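Front desk automation: common questions

Can a robot hand out key cards yet?
Under supervision, yes. The Vamside trial at our Travby site covers one chore only: passing a card to a person across a desk. Encoding and payment stay with staff.

Why are cards difficult?
They are thin and smooth, and the finger pads have little to hold. Cards standing in a slotted tray are far easier to pick than cards lying flat.

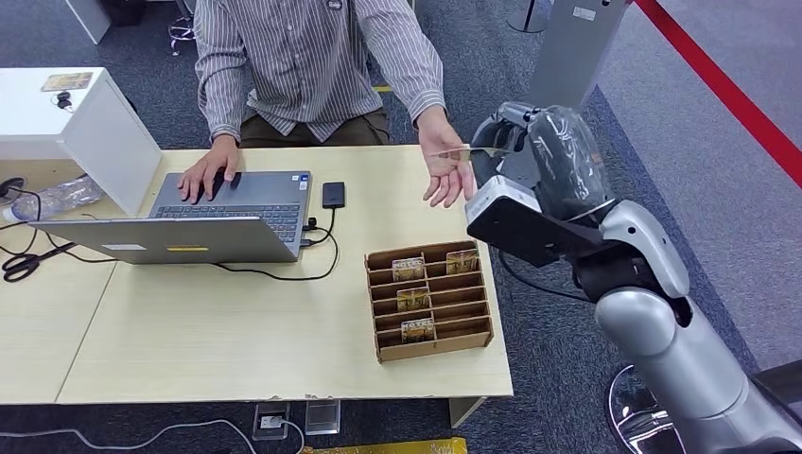
Release is the slower half of the job. The arm has to let go when the guest takes hold – too early and the card drops, too late and the guest has to tug. We set the pull threshold by hand, over 400 handovers so far.

Can it do other chores?
Not at present. Folding towels and clearing cups are on the Riviere list for July.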